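Ticket: Towel station, episodes getting rejected for "unclear start state"
Opened by: Shazia Minhas
Assigned: Henrique Abreu
Status: open, waiting on second reviewer

Original report

Hi Henrique! So the May batch came back from review and 100 episodes got bounced, all from the towel station, all with the same note. I went through the rule sheet twice and I can't see what we're breaking. Rule 4 says the arm starts clear of the cloth. Ours does, I swear (well, mostly?). Can you look before I tell Omprakash to redo the lot?

Henrique, 10:40

Okay, I pulled up a bunch of them and I think I see it. Rule 4 says "clear of the cloth" and never says how far. You've been reading it as not touching, and Olga has been reading it as a hand's width up. Same words, two rules! Look where the fingers are in this one, right over the towel with their shadow on it. By your reading it passes, by hers it's out.
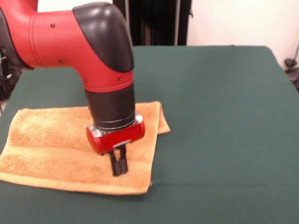
What I'd change

1. Put a number in rule 4. I'm proposing 4 inches from fingertips to fabric, measured before the episode starts, arm holding still.

2. Say where the arm parks. I'd go for the bare side of the table, away from the towel, so the reviewer gets a good look at the cloth first.

3. Leave the fold rule alone. I know Ezequiel wants the towel flat and single-layer every time, but the sheet allows a folded start and I like having those.

Shazia, 11:25

Ohhh. Yes, that's exactly how I read it. I'm fine with 1 and 2. Do the other 3,687 in the batch need a second look, or do they stand?

Henrique, 11:50

They stand. New wording applies from the next session on. Please don't delete the 100 either, just tag them "old rule 4" and I'll ask Olga to go over them again.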